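Search the magazine Enter keyword Go

The second life of the bottom drawer

I have been in love with other people's kitchen drawers for years, and Lisberg is a very good town for it. The old terraces down by the canal were built with deep kitchens and hardly any cupboards, so everything ends up in drawers -- whisks, string, birthday candles, the instructions for a boiler that left the house before the present owners came. When the housing association there started a kitchen-clearing weekend last September, I asked if I could come along and get my hands dirty. I came home with a jam funnel, a sore back and more enthusiasm than I knew what to do with.

The idea is simple enough. You empty one drawer, and only one, onto the biggest surface you have. You put like with like. Then you leave it all out overnight and look again over breakfast. That last part sounds like a nuisance (you do have to eat your toast standing up) but I'm convinced it is where the good stuff happens. Things look different at seven in the morning. The garlic press I had been defending for most of Friday evening was suddenly just a heavy object with old garlic in it.

The first kitchen I helped with had a bottom drawer 60 centimetres wide and so full that it had to be eased open with a fish slice. Out came tea towels, then more tea towels, then a layer of takeaway menus, and underneath them a beautiful set of measuring spoons on a ring that the household had been looking for since the previous Christmas. There was real cheering! We washed them, dried them and hung them on a hook by the cooker, and I'm told that is where they still are.

It helps to know what a drawer is for before you put anything back. In Netby, up the road, one family had labelled the insides of theirs with masking tape: HOT for anything used at the hob, COLD for salad and sandwiches, and ODD for the rest. I loved ODD. Every house has one and most of us are embarrassed by it, but give it a name and a fixed size and it becomes rather useful. Batteries, a tape measure, the spare key for the back gate. When ODD is full, something goes.

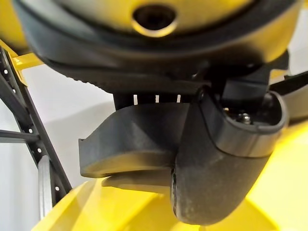

A reader in Netby wrote to us after our spring issue to say that she had tried dividers, baskets and old ice cream tubs, and that the tubs had beaten everything else by a mile. They slide, they wash, and when one cracks you get to eat more ice cream. She did warn that the tubs need to be packed in tightly from the start, or the whole lot shoots to the back the first time you open the drawer in a hurry.

I have since copied her and she is right. Before that I'd gone and bought a proper set of wooden dividers from Garrido, the hardware shop on the Lisberg market square, and they are lovely things, but my drawers are older than the metric system and nothing fits without a saw. Measure at the back as well as the front. Mine turned out to be 2 centimetres narrower at the back, and I'd have saved myself a cross afternoon.

Then there is the question of the tall stuff. Ladles, potato mashers, anything with a handle that catches on the drawer above and locks the whole thing shut just as the gravy is coming to the boil. The Jistberg shelf, a shallow rail-and-ledge affair that a lot of the Lisberg kitchens have kept from decades back, is brilliant for these. You hang the long things from the rail and stand the mugs on the ledge. If your kitchen doesn't have one, a broom handle on two brackets will do the same job, and a jug on the worktop comes close.

One couple on the weekend did count what they had, out of pure curiosity, and got to 555 separate items across the kitchen, teaspoons included. They kept almost all of them! I was delighted. I've never believed that clearing has to mean throwing out, and a kitchen where you can find the nutmeg grater in the dark is worth more to me than one with bare surfaces.

For anyone who wants to have a go, pick the drawer that annoys you most. Have a bowl of warm soapy water ready for the things that have gone sticky, and a cardboard box for the charity shop, with the flaps already open. Wipe the drawer itself while it's empty and let it air. Line it with wallpaper offcuts if you have them -- I used a roll of green stripes left over from the hall and it makes me happy every time I reach for a spoon.

The association is planning to run the weekend again, this time with larders. I have already put my name down.

More from Home and Kitchen

Seven soups from the back of the cupboard
A warm word for the enamel pie dish
Lisberg market square: where to go for brushes, buckets and string
How we painted the pantry in an afternoon
Letters: your best uses for a biscuit tin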